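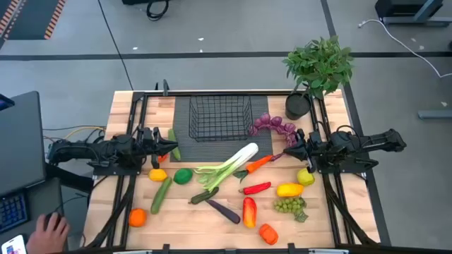

1 min read

May 15, 2019 – Big day at Villness! I'm Ghizlane Benkirane, and I get to share the first result from Ceta, our new training method for two-armed robots. We spread toy fruits and vegetables over a wooden table and taught both arms to put them in a wire basket (grapes are hard, trust me!). Ceta learned from 70 demos; our older method, Sument, needed 200 to do as well. The paper is out in November, and I'm happy to chat with reporters before then.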